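Carmela Ortuño
18 de noviembre de 2024

4. Cuencos, boles, tazones y lo que cada cual entiende

Vuelvo ahora a la pregunta que dejé colgada al final de la sección anterior: ¿cuándo deja una palabra de ser «la de mi abuela» y pasa a ser simplemente la palabra? Para los nombres de recipientes tengo 797 respuestas recogidas en Leltura y en las aldeas del valle, y confieso que cuando empecé a pasarlas a la hoja de cálculo pensaba que aquello iba a ser coser y cantar. Tenía mis casillas preparadas (cuenco, bol, tazón, escudilla, lebrillo y un cajón de sastre para lo demás) y el cajón de sastre se me llenó antes que ninguna otra.

La culpa es en parte mía, porque en el cuestionario de marzo pregunté «¿cómo llama usted al recipiente hondo y redondo donde se come?», y la gente, con toda la razón del mundo, me contestaba con otra pregunta. ¿Donde se come el qué? Para una informante de la parte alta, la sopa va en plato hondo y punto, y un recipiente sin ala es para la leche con pan; para su nuera, que vive en la misma casa, el mismo cacharro es un bol si lleva cereales y un cuenco si lleva gazpacho. O sea, que la forma del objeto pesa menos de lo que suponen los manuales y el contenido pesa muchísimo más. En la segunda ronda cambié la pregunta y pedí que me contaran un desayuno y una cena, sin más, y que me dejaran apuntar lo que fuera saliendo.

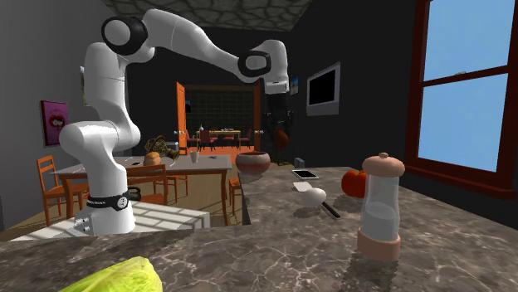
El desayuno resultó una mina. Casi todo el mundo tiene una historia con el desayuno de la infancia y la cuenta con las palabras de entonces, sin vigilarse, cosa que en la cena no pasa tanto. En los relatos de desayuno me sale «tazón» con una regularidad que da gusto, también entre los jóvenes, y en cambio «bol» aparece en cuanto la conversación se desplaza a la compra, a las recetas del móvil o a la casa propia. Hay un chico que en la misma grabación dice «el tazón de mi casa» hablando de la de sus padres y «los boles que me compré» hablando de su piso, y cuando le hice notar la diferencia se quedó un rato callado y luego dijo que eran distintos. Le pregunté en qué. Me dijo que el tazón era el tazón.

Me he resistido bastante a llamar a esto cambio de registro, que es la etiqueta que tendría a mano. El registro supone un hablante que sube o baja según con quién habla, y aquí el interlocutor soy siempre yo, sentada en la misma silla y con la misma grabadora. Lo que cambia es el lugar del que se habla. Inmaculada Benítez, que leyó un borrador de esta parte y me lo devolvió con los márgenes llenos, propone hablar de «léxico de domicilio», es decir, palabras que se quedan a vivir en una casa concreta y no se mudan con la familia. El término me gusta y lo adopto, aunque ella lo pensaba para la ropa de cama y yo lo estoy estirando hasta la vajilla (y quizá más allá, ya lo veremos en la sección 6 con los trapos y las bayetas).

Voy con los números, que si no se me riñe. De las 797 respuestas, 98 contienen dos o más nombres para lo que el propio informante reconoce como un mismo recipiente. Es ese grupo el que me interesa. En la primera versión del trabajo las había descartado como dudosas, siguiendo la costumbre de quedarse con la primera palabra que sale, y menos mal que guardé las fichas, porque al releerlas se ve que de dudosas no tienen nada. La gente sabe muy bien cuándo usa una y cuándo la otra. Quien duda es el formulario, que solo tiene un hueco.

Luego está el asunto del tamaño. Yo daba por hecho que «lebrillo» era grande, enorme, de matanza, y así me lo describieron en la mayoría de las casas. Pero en tres aldeas de la umbría el lebrillo ha encogido: llaman así a un cacharro de mesa, de barro o de loza, en el que se sirve la ensalada. Pregunté si antes había sido mayor y me miraron raro. Mi sospecha es que la palabra perdió su objeto cuando se dejó de hacer la matanza en casa y, en vez de morirse, se fue a buscar otro más a mano. De momento es una sospecha y nada más, no tengo documentación anterior que me permita fecharlo y no quiero vender como historia lo que es una intuición con tres puntos en un mapa.

También el color se mete por medio, y esto sí que no lo vi venir. Varias informantes mayores reservan «cuenco» para la pieza que tiene el interior de distinto color que el borde, y dicen que si es todo blanco es un tazón sin asa. Al principio lo tomé por una manía particular. Cuando me lo repitió una señora del otro extremo del valle, que no conocía a las anteriores, empecé a preguntarlo de forma sistemática, y la distinción aguanta mejor que la de la forma. Supongo que detrás hay una diferencia entre la loza que venía de fuera y la que se hacía cerca, pero los alfares de la zona cerraron hace mucho y las descripciones que conservo son de oídas.

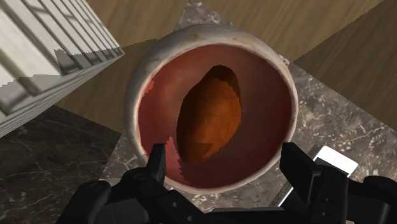

Figura 2. Cuenco redondo de borde claro e interior granate, visto casi desde arriba. Imagen generada por ordenador.

El vidriado, dicho sea de paso, tiene su propio vocabulario, y ahí la variación es todavía más loca. «Baño», «brillo», «barniz», «el lustre», «lo de dentro». Esta última me la dieron muchas veces y tardé en apuntarla, pensando que era una forma de salir del paso. Ahora creo que es un término como los demás: «se le ha ido lo de dentro» significa que el vidriado ha saltado, y quien lo dice no está hablando de la comida. Lo he incluido en el glosario del apéndice con su entrada propia y me da igual que quede feo.

Queda la cuestión de la escritura. Cuando pedí a los informantes que apuntaran ellos mismos la palabra en un papel, «bol» apareció también como «boll» y como «bowl», y alguno lo tachó y puso «cuenco», que era la que sabía escribir. Ojo con esto, que afecta a cualquier encuesta en papel: una parte de los cuencos que cuentan otros trabajos podrían ser boles arrepentidos. Yo misma tengo en los datos de marzo un puñado de tachones que no sé cómo tratar, y al final los he dejado codificados por la palabra tachada, con una marca al lado para quien quiera hacerlo de otra manera.

No he entrado en las diferencias por sexo porque la muestra cojea (me abrían la puerta sobre todo mujeres, y cuando había un hombre en casa me remitía a la cocina, como si la respuesta estuviera guardada en el armario). Los pocos relatos de hombres que tengo son estupendos, eso sí, y casi todos tratan del campo y de lo que se llevaba para comer fuera. En ellos sale «fiambrera», sale «tartera», sale la tapa de la tartera usada como plato, y el cuenco ni asoma. Habría que volver con un cuestionario pensado para la comida fuera de casa, y eso ya no lo puedo resolver con los materiales que manejo. En la sección siguiente me quedo dentro de la cocina y paso a las tapas y los tapones, donde al menos la gente discute menos sobre qué es qué.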